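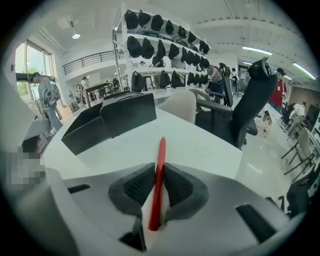 Rullen (Larnum, second printing)

Trick-taking card game for 2 or 3 players. The box holds 31 cards and a rules leaflet. The first printing had 32; the extra card was a blank, and dropping it changes nothing in play.

Card stock is thin but stiff, with a linen finish on both sides. Corners are cut evenly. After a month of regular use my copy shows light wear on the short edges and no marked backs. The suit symbols are small, and the green and blue suits are hard to tell apart under a warm bulb.

The rules fit on one folded sheet. The main idea is that the lowest card of the led suit wins the trick, unless a trump was played -- then the highest trump wins. Scoring is by cards taken, minus a penalty for the last trick. The leaflet does not say what happens when a hand ends in a tie. We replay the hand.

With three players the game is good. With two, a dummy hand is dealt face up, and the leader knows too much by the middle of the hand. Rivera, from the same publisher, handles two players better but takes twice as long.

The tuck box is the weak part. The flap on mine split in June. Sleeved cards do not fit in it.

Recommended for three, not for two.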